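**Progress report to the Trullo Fund, December 2022**
Project: Heywood repair and reuse workshop
Prepared for: Dennis Kettle

Dear Dennis,

This report covers the months from May until now. I try to keep it in the same order as the grant agreement, so you can compare it more easily.

**Premises.** The lease for the second room in Heywood is signed. The landlord has fixed the roof above the back door, but the heating still works only in the front half. We keep the gluing work there, and the sanding is done in the back with coats on. I have asked for a date for the heating and I am still waiting.

**Courses.** The evening course in furniture repair has 10 places and all of them were taken. The course lasts five weeks. In the first weeks people learn to take a joint apart without breaking it, and later they bring a piece from home. Most people choose a chair. Next time we would like to give more hours to drawers, because runners and handles are the repairs that people ask us for most often.

**Spending.** From the materials budget we have used $2,330. The largest part went to clamps, wood glue and hinges. The Plandetex dust filter was more expensive than I planned, and I moved money from the printing line to cover it. I wrote to you in May about this change and you agreed to it. The receipts are in the separate folder.

**Furniture pieces.** The donated pieces are mostly small storage furniture and tables. We sell them at a low price to families who have just moved into the town, and the money goes back to materials.
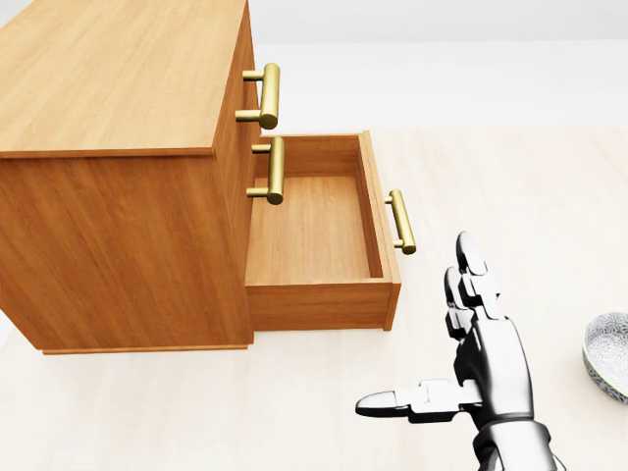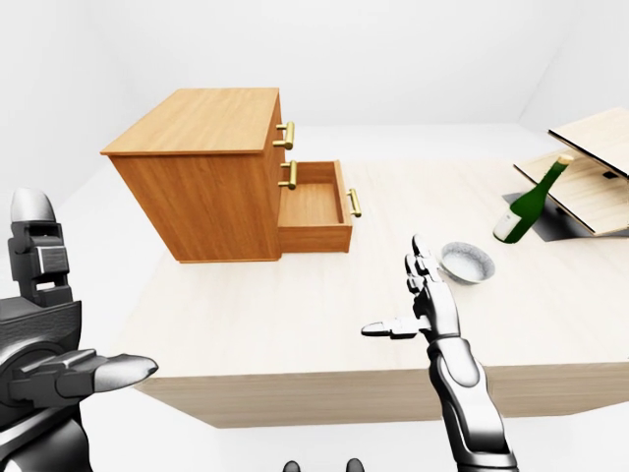
Wood with brass handles, in both of the pictures before this line.

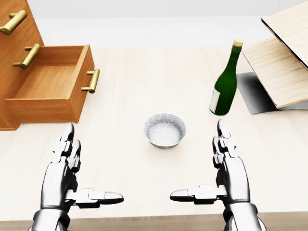

Jamie Lockwood thinks that our prices are still too low for the hours we put in, and that a chest of drawers should cost at least the price of its new hardware plus one hour of work. "If we sell under that, we pay people to take it," Jamie wrote to me after reading the draft. I agree partly. I would like to keep the low price for families sent to us by the housing office and use the higher one for everybody else. Please tell me if the fund has a rule about this.

**Difficulties.** Two of our trainers left in the autumn, and one place is still open. The van was in repair for a long time, so collections were late - some donors gave their furniture to another place. We now share the Humero van on Thursdays, and the waiting list is getting shorter.

**Next period.** The course starts again when the new trainer is found. I will send the new price list before that, together with the insurance paper you asked for. The final payment request will come separately, on the form from your office.

With kind regards,
Workshop coordinator, Heywood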